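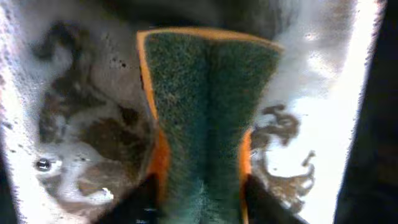
Home Browse Kitchen Laundry Garden Ask Log in

Washing up at a table with no sink – how do I stop making such a mess?

Posted by Aslı Bozkurt, 2019-08-13

Hi all, first post on Undis though I've been reading the laundry threads for ages. We moved into the back half of an old place in Hesia and the kitchen tap won't be hooked up until February, if the plumber can be believed. The bathroom basin is tiny and has its own problems, so most of the dishes get done on the dining table in trays. I carry the hot water over in a jug, squirt in some Lai (the green one, whatever my neighbour buys) and off I go.

My trouble is that it all goes grubby so fast. I'll do two plates and the water already looks like a puddle on a footpath, and then I'm wiping clean things with dirty water and wondering why I bother. I've also got a wooden table under all this. It's a Sostby, second-hand, and I paid more than I'd like to admit for it, so I'm forever chasing drips with a tea towel. 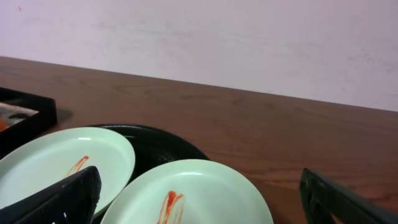

Sauce is the worst of it, and in our house sauce means tomato sauce on absolutely everything, including things that should never have it. My kids would put it on porridge if I turned my back! I've been parking the dirty plates on the big round black tray while I get the water sorted, and you can get the idea from the two pale green ones, one overlapping the other and both with a red streak of ketchup across them. By the time I've got them under the sponge the red has gone all through the foam and I'm basically painting with it. Do I scrape first? Wipe with paper? Is there an order I should be doing this in? And what do I do about the table, other than cry?

I don't want to buy a heap of gear for a few months, so something I can do with what's here would be great. I've got a black dish rack, trays and a good stack of plates. The dishwasher chat can wait until I own a dishwasher.

Şükran Kılıçarslan

I washed up out of tubs for the best part of two winters at my aunt's cabin, so I feel your pain! What saved me was getting the sauce off before any water went near the plate. Use a rubber spatula if you've got one, or a crust of bread, or the edge of a piece of junk mail folded over. Straight into the scrap bin it goes. Then a splash of cold from the jug over the plate, tip that into a bucket under the table (get a bucket if you haven't got one, any old one) and only then does it go in the suds.

Order matters too. Glasses and cups, then cutlery, then plates with just crumbs on them, then the saucy ones, and pans dead last. I know everybody's mum told them this but with a sink you can cheat and run the tap. With a tray you can't.

Your sponge will hang on to red for a while no matter what you do. I keep one for sauce and pans and another for everything else, and I snip a corner off the sauce one so the family can tell which it is. They still get it wrong – I've given up on that part.

As for the table, an old bath towel folded in half under the trays, then a plastic tablecloth under the towel if you can find one. Lift the whole lot off when you're done and let the wood breathe. Don't leave a damp towel sitting there overnight, I did that and had a white bloom on the varnish until spring.
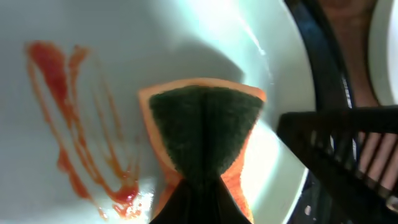

How often should I be changing the washing water?

Change it as soon as the suds have gone flat or you can't see the bottom of the tray any more, even if that's halfway through the plates.

Ataberk Yalçınkaya

just use paper plates till february

Hacer Baysal

Ignore the paper plates, although I did laugh.

I'd add a rinse tray to what Şükran said. You wash in one, dip in the other, then into the rack, and the rinse tray is the one you want to keep nice. Keep them on the same side every time so you're not carrying a dripping plate across the table. I'm left-handed so mine run the other way to my husband's and we can't wash up together, full stop.

Half fill the wash tray, no more. People fill it to the brim because it feels like getting your money's worth and then the first plate sends a wave over the side. And use less detergent than you think, a teaspoon is heaps in a shallow tray. If there's lots of foam on top it's hard to see what the water underneath is doing.

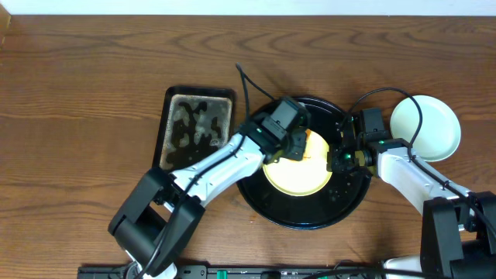
Wash tray on the left, round tray in the middle with the yellow plate on it.

When the wash water has gone that brown colour with patches of froth on it, it's finished. Tip it out and start again with fresh, and give the tray itself a wipe before you refill it. I'd also dry off the round tray before the next lot, mine always collects droplets and they end up on the table the minute I tilt it.

Aslı, if you're still about, tell us how the bucket goes.

8 people found this helpful

Related on Undis

Getting the smell out of a kitchen sponge
White marks on a varnished table – heat or water?
Best way to stack plates in a small dish rack
Tomato sauce on a school shirt
Camping wash-up with one jug of water (42 replies)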